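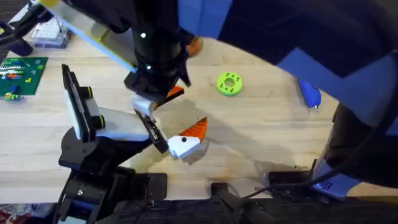

From: Hertta Heiskanen
To: robot-club list
Subject: Re: [robot-club] Wednesday, and what's left before Covton

Typing this between two lessons so sorry for the state of it. Answers to Costel underneath his bits, then some things of my own at the end. Please read the end even if you skip the rest.

Costel Stoica wrote:
> Hi all, missed last week, can somebody catch me up. Three things.
>
> 1. Are we still doing the handover task with both arms or did we go
> back to one arm and a tray? Venla said one thing and Ívar said the other.

Both arms. Venla was talking about the backup plan, Ívar about the real plan. Backup only comes out if we can't get the handover to work by the end of September, and I'd much prefer we didn't spend evenings on it before then. If you've already started on a tray, keep it, don't throw it away.

> 2. Who has the calibration file? The one on the shared drive puts the
> lower arm too far over to the left and I don't trust it.

Right not to trust it. That one is from before we moved the base. Ívar has the new one on his laptop and was going to upload it and I don't think he has. Ívar, please do it tonight, and delete the old one or at least put OLD in the name. We lost most of an hour to this.

> 3. The orange fingertips. Are we printing more? I can do a batch at
> home but I need to know which version, there are at least two in the
> folder and no dates.

Yes please, print more. Version in the folder called tips_new, not the one called tips_new_final (I know. I know.) Same orange if you have any left, it's easy to pick out against the table. Print them flat side down, the ones Venla did standing up came apart at the layers.

> Also is the hot glue allowed under the rules or does everything have
> to be screwed. Asking before I take my screws out again.
> Costel

Glue is allowed on the tips and on anything we hand over, not on the arm itself. Rule 34 in the Covton booklet, second paragraph. It is badly written so I emailed them and that is what they told me. Anything holding weight on the arm has to be bolted.

Where we are, for those who weren't there. The handover meets in the middle, one arm down from the top and the other up from the left corner, and the fingers have to come in close together without touching before anything opens. The going in is fine. The letting go is not fine. The upper one opens a bit early and whatever we're passing tips over. Venla thinks it's timing, Ívar thinks the lower gripper isn't square. I think it could be both and we should stop arguing and change one thing at a time, and WRITE IT DOWN, in the notebook, not on the back of a worksheet.

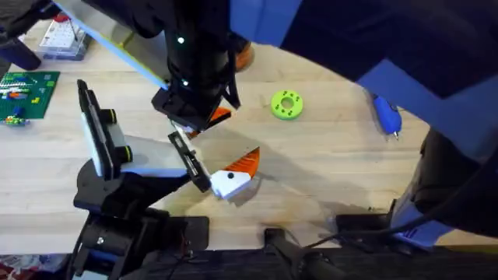 Both grippers at the meeting point, white block and orange fin on the lower one. Green ring and glue gun over to the right.

Score sheet: the round is 60 seconds and we get 3 tries, best one counts. So a slow clean pass beats a quick drop every time. Can whoever set the speed to maximum please set it back. I'm not asking who.

Lego: we still want to sort the bricks by colour as the second half of the task, picking from the green baseplate. That needs the plate in the same place every time. Ívar was going to mark the corners on the table with tape. If he hasn't got round to it by the time you read this then first one in does it. Small parts go back in the clear box with the lid ON.

Money, as I was asked. Arvo Halonen at Halonen has said yes to the spare motors, so those cost us nothing. The entry and the coach come to 524 between us, not counting food. I'll send a seperate message about who owes what, please don't reply to this one with it or it'll get lost. The Wistine school team might want to share the coach, which would bring it down. I've not heard back from them.

Wednesday, then:

- Costel: tips, as many as you can get done
- Ívar: new calibration file, tape on the table
- Venla: the early opening. Start with the timing and leave the gripper alone till we've seen what that does
- me: forms, and ringing Guvanberg about the cables they were meant to send
- anyone else: come and help with the Lego half, it's been a bit neglected

Room is open from half past four. Please switch the glue gun off at the wall when you're finished with it, not just put it down. And no leaning over the table when the arms are live, wait till whoever's driving has said stopped and you've heard it. I will keep saying this one.

Oh and the consent forms. Still missing a few. You know if it's you. No form, no coach.

Bell's gone, got to run. Shout if I've missed anything, on the list please and not just to me.

Hertta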